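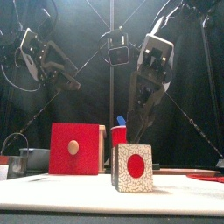
About Stellus

Stellus develops control and planning software for robot arms that work in pairs. The company was founded by Mathis Lacroix, who continues to lead the engineering group, and it has 41 employees across two offices.

Our Software

Jutel is our motion planner. It treats two arms as a single system, so that each path takes account of the other arm, the table, and any fixed poles or camera mounts between them. When a target moves, Jutel revises the path already under way and keeps both arms within the limits set by the operator.

Cifuentes is our perception package. It combines views from wrist cameras and fixed cameras to estimate where objects are and where they may be held. Much of our recent effort has gone into crowded tables, where a cup may stand partly hidden behind a patterned cube and a cloth may lie in folds nearby. The current release has been tested on 781 everyday items, including boxes with knobs, basins, trays, and buckets with wire handles.

Both products are supplied with a shared set of tools for calibration, logging, and replay. Customers may license them together or separately.

How We Work

Every change to the planner is run against 501 recorded tasks before it is allowed onto a physical arm. Changes that pass are then tried at the bench by an engineer who did not write them. Results are reviewed each Wednesday, and failed grasps are kept in the task library for later use. Release notes list known faults along with new features.

Customers and Partners

Stellus software is in use at 23 sites, chiefly in parts handling, laboratory support, and university research. Bosturlow, our support program, gives each site a named engineer and access to fixes between releases. Academic groups may apply for a reduced license fee; applications are accepted every June.

Careers

We hire engineers in control, computer vision, and software testing. Open positions are posted on the Careers page, and general inquiries may be sent through the contact form.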